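Prindstead诗歌出版社开放日小记

2022年7月31日

从车站出来往河边走，过了桥右手边那排旧砖房，最里面一扇绿门就是Tistov。我买他们的诗集好几年了，书架上那一格薄薄的、书脊上几乎印不下字的小册子，多半都从这扇门里寄出来。6月的时候他们在通讯邮件里说要办开放日，我看完当场就回信报了名，连火车票都还没查！

先说这家出版社是什么样子。楼下是印刷间，楼上是编辑部和仓库，楼梯又陡又窄，上下的人得互相让。他们只做诗，偶尔出一点译诗和诗人的随笔，每年的书目很短，但每一本都从选稿一直管到装订前的最后一步。当天的参观分组进行，我分在上午那组，一组24个人，把印刷间站得满满当当，后排的人只好踩在纸箱旁边踮脚看。

印刷间里油墨味很重，我特别喜欢。带我们参观的编辑让大家先看字架：一格一格的铅字，常用的放在手边，不常用的塞在最上面和最下面。现在正文大多是胶印了，铅字只用来排封面和限量的单张诗页，可他们还是把字架保养得很好，每个抽屉都贴着手写的标签。编辑示范排了一行诗，手里拿着排字盘，字是反的，行是倒着读的，她一边排一边跟我们讲空格的事。散文排版里，空格只要均匀就好；诗就麻烦了，有的诗人在一行中间留一大块空白，那块空白多宽、下一行从哪里起头，都要和作者来回确认。有一本诗集光是为了一首诗的缩进就通了好多封信，最后作者寄来一张自己用尺子画的格子纸，大家照着格子纸排。那张纸现在还夹在档案里，我们传着看了一圈。

然后就是自己动手。每人可以选一个短句，排好，上机，压一张明信片带走。我选了自己抄在笔记本里的一句，排到一半发现把一个字母放反了，旁边的人替我挑出来（谢谢她，我们后来一起吃了午饭）。手盘机的手柄比想象中沉，要整个人往下带一点力，压完抬起来，纸上那一行字微微陷进去，摸得出来。我把明信片在纸上晾着，去楼上听讲的时候一直惦记，中途还溜下来看过一眼。

楼上那场谈选稿的讲座，是我这一天收获最大的部分。以前我总把投稿想得很神秘，听完觉得踏实多了。他们每年开放投稿两次，每次收到的稿子由5位读稿人分头看，读稿人各自写意见，写完之前不互相讨论。意见里最常出现的词是“顺序”。一部诗集里单看每首都好，放在一起却互相抢戏，或者前面几首用力太猛，后面读着读着就累了，这种稿子退得最多，退的时候也最可惜。编辑当场把一部已经出版的诗集的早期目录和最终目录并排投在墙上，开头那首换了，原来的开头挪到了快结尾的位置，中间删掉了几首写得很漂亮的短诗。有人问作者舍得吗，编辑说作者自己要删的，编辑部反而劝过。全场都笑了。

关于投稿我记了不少，挑几条写在这里，也许有人用得上：

附信写短一点，说清楚这部稿子有没有在别处发表过就行，不用解释诗的意思。
题目暂定也没关系，很多书名都是签约以后才改的。
译诗要先弄清楚版权，这一条他们说了又说。
请不要每一首都另换字体。
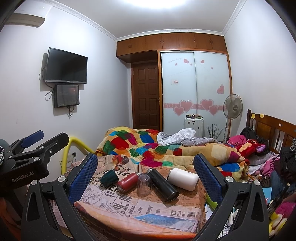
旧报纸图案的枕头

午饭是自带的，也可以去隔壁的Spanos买汤和面包。Spanos说起来是个装订作坊，前面半间临街，支了几张桌子卖吃的，后面半间才是干活的地方，锁线、上胶、压书都在那里。Tistov的书都送到这里装订，走过去还不到一支烟的工夫（我不抽烟，是同组一位这么形容的）。汤是豌豆汤，面包烤得很硬，我吃了两份。

饭后作坊的师傅让我们进后间看锁线。我一直以为诗集那么薄，骑马钉钉一下就完了，原来页数稍微多一点的他们都坚持锁线，理由是诗集常常要摊开来读，有人朗诵的时候一只手拿着话筒，一只手压着书，书自己合上就很尴尬。说得太对了！我在台下见过好几回朗诵的人用胳膊肘压书。师傅还给我们看了他留着的“坏书”，有倒装的，有一整帖放错位置的，有封面烫字烫歪的，他拿起一本念了跨页的两行，上一行写雪，下一行忽然就跳到了厨房，念得大家都说这样也挺好，差点要买。

下午回到Tistov，院子里已经摆好了椅子，朗诵由Aveo来办。Aveo是Prindstead本地的一本诗歌小杂志，和Tistov共用信箱，编辑人马却完全是另一拨，口味也野一些，常登长诗和谁也不认识的新作者。当天先由4位诗人读自己的新作，每人读的时间都不长，风格差得很远。第一位读的是一组写渡船时刻表的诗，声音很轻，院子里连翻节目单的都停下来了。第二位读得飞快，几乎不换气，读完自己先笑。第三位读的是译诗，先读原文再读译文，原文我一个字也听不懂，可是节奏记住了，等译文出来的时候就在心里暗暗对照，这种听法我以后还想再试。最后一位读了一首写给邻居家苹果树的长诗，中间起风，稿纸吹走一页，前排的人捡回来，她接着往下读，连停顿都接得上。

后面是开放麦，报名表就钉在门上。我本来没打算上去，真的没有，可是听到一半手就自己去写名字了。轮到我的时候读了一首短的，腿有点抖，读完下来，坐我旁边的人说喜欢其中写雨衣的那一句。我高兴了一路，现在写到这里还是高兴。

要说有什么可以改进的，院子里没有遮阴，午后那一阵晒得厉害，帽子真的要带。印刷间动手的环节排得太紧，后面几位的明信片是匆匆忙忙压出来的，墨色淡了些，如果每组人再少一点会更从容。还有书摊的位置在楼梯口，想翻书的和想上楼的挤在一处，我绕了三趟才摸到那本想要的绝版诗页合集，结果只剩封面有折痕的一册，打了折，我立刻抱走。其实那道折痕在背面，一点不碍事。

书摊上另外买的有：一本Aveo的春季号，里面的长诗占了小半本；一本Tistov的新书，作者写她在海关上班的那些年，排版很疏朗，读起来像在走一条很空的走廊；还有一小包印坏的单张诗页，论包卖，里面是什么全凭运气。我那包拆出来有一张印了两遍，字叠着字，题目完全看不清，已经贴在书桌前面了。

给打算以后去的人提几句实用的。从车站走路去就好，路上有桥，桥上风景不错；绿门没有门铃，敲重一点。报名以邮件为准，他们的邮件列表在网站最底下，字很小。印刷间里别穿浅色的袖子，我的白衬衫袖口现在有一道蓝黑色的印子，洗了两回还在。带现金，书摊当天不能刷卡。想上开放麦的话早些去写名字，表上的空行一过午饭就差不多满了。孩子可以带，编辑部给小朋友准备了橡皮章，可以在报纸边上盖自己的名字，盖得满桌都是。

傍晚散场的时候，编辑们在收椅子，我帮着搬了一摞，顺便问了下一次投稿什么时候开放。他们说秋天，具体日子会写在通讯里。我手上有一部断断续续改了很久的稿子，回程火车上把目录抄出来，照着上午听来的办法重新排了一遍，把原来放在最前面的那首挪到了后面。下车时还没排完，在站台的长椅上又坐了一会儿。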